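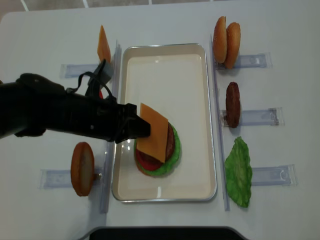 Lettuce, tomato, patty, cheese.

"Again," said my aunt, and I began again from the lettuce.

It was November and the canteen at Diriston was closed for the evening. The chairs were already up. My aunt had sold burgers for the ferry workers since before I was born, and she had promised me her place at the counter when her knees gave up. They had given up in the summer, but she was still there, and I was still learning.

"The leaf is the floor," she told me. "You don't build a house with no floor."

I put down the leaf, and the tomato on the leaf, and the patty on the tomato. Then I took the cheese and I stopped, as I always did.

"Crooked," she said. "Let it be crooked. One corner must hang outside, so the customer sees he has paid for it."

In those days one burger cost 200 in our money, and on the night of the Kyei boat race she had sold 1,351 of them. She kept that number on a piece of card above the till. I had heard the story so often that I could smell the smoke in it. Every year I also heard about the cook from Birkex, across the water, who put his tomato on top of the cheese and had to close after one winter.

"Where is he now?" I asked her.

"Driving a bus," she said, with great satisfaction.

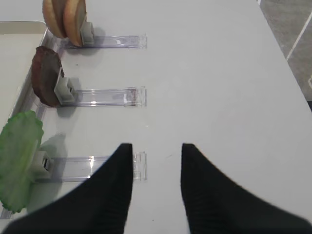 I looked along the row of things that were waiting for me. A round tan piece, a patty, a leaf. It is strange how much a person can be afraid of a leaf. I had left a good office in Atora for this, with a window and a kettle – my mother still did not speak of it at dinner.

"And if they don't come to me?" I said. "If they only come because it is you?"

My aunt did not answer at once. She moved her stool closer, slowly, holding the edge of the counter with one hand.

"They are hungry," she said. "They come off the boat and they are cold. Now the bun. And don't press it."

I took the bun and put it on, and I did not press it.

14 comments
Share this story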